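Plekgate Family Snack Table - Minutes of the Planning Meeting
Monday, September 1, 2025

Present: Mei Schumacher (chair), Wojciech Jakubowski, Hanna Levchenko, Anika Quintanilla (minutes). Alaric Rosenthal sent his regrets and a very kind note.

1. Trays and pouches
Mei welcomed everyone back after the summer and thanked Hanna for bringing the divided tray, which we have all been hearing about for weeks. We talked for quite a while about whether the spouted pouches should go in with the crackers and fruit or be handed out separately. Wojciech likes them standing at the end, where small children can spot them - Hanna would like them lying down so the lids close.

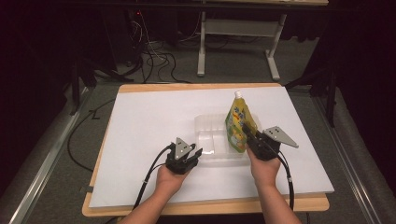
Item 1: clear divided tray with a yellow pouch at the right end.

Agreed to order 200 trays and to leave the pouches upright for now. Wojciech will ask Skostus for a price and let Mei know.

2. The packing table
Everyone was pleased with the white surface, and Anika said how much easier it is on the eyes than the old checkered cloth. Hanna asked that we keep the middle of it clear between batches, as things do tend to pile up by the second hour.

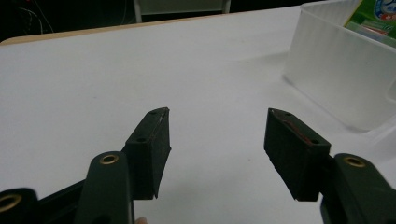
She also offered to bring wipes from home, and we accepted gladly. Packing will go in batches of 20, with a tea break whenever people feel like one.

3. Other business
Alaric's note asked about a December session. Mei will look into dates. Wojciech brought plum cake, for which many thanks.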